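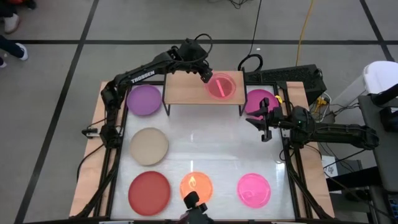

Kalliopi Georgiou wrote under my last thread that voice notes in Stidoslow still arrive as silent files on her older phone, and asked whether the 2.8 update fixes it. Partly. Long answer follows.

1/ For anyone who missed it: Stidoslow is the group chat app from Riscombe. The May update changed how voice notes are stored and sent. The release notes give it one line, "audio improvements."

2/ Before the update, a voice note was recorded, compressed and uploaded as one file when you let go of the button. Now it uploads in pieces while you talk. Notes start playing sooner on the other end, and a dropped connection costs you the last piece only.

3/ The silent file problem comes from the header. The app writes the total length of the note into the header, and with piecewise upload the length isn't known at the start. New clients write a zero and correct it later. Old clients read the zero and stop.

4/ So the file is complete. Save it to the phone, open it in any normal audio player, and it plays. Kalliopi, try that first.

5/ Test setup: two phones, one on the current build and one on the last build before May, same account type, same Wi-Fi. I sent 1,628 short notes by script from new to old. 1,568 played normally. The other 60 came through silent.

6/ All 60 were opened before the sender's client had sent the corrected header. If the old phone waits until the upload is finished, playback is fine. That matches reports that it "fixes itself" when you close the chat and come back.

7/ Živko Gashi asked if turning off auto-download helps. Yes, as a side effect. With auto-download off, you tap to fetch, and by then the header has usually been corrected. Settings, Storage, Media, Voice notes, set to Manual.

8/ What 2.8 changes: the server now holds back the notification to old clients until the header is final. I see no silent notes in one-to-one chats since installing it.

9/ What 2.8 does not change: groups. Group messages go through a different path, and the hold isn't applied there. If your silent notes are in a group, updating will not help yet. Manual download will.

10/ Forwarded notes are a separate bug. A note forwarded before its header is corrected keeps the zero for good — the forward is a copy, and the correction only goes to the original. Ask the sender to forward it again.

11/ Same question for Hurach, which several of you use. It uploads whole files and doesn't have this problem. It has a slower first play, and I'd expect that on long notes.

12/ Not tested: the desktop client, tablets, and anything over mobile data. If you have a silent note on desktop, send me the build number from the About page. The version number alone isn't enough, as two builds went out as 2.8.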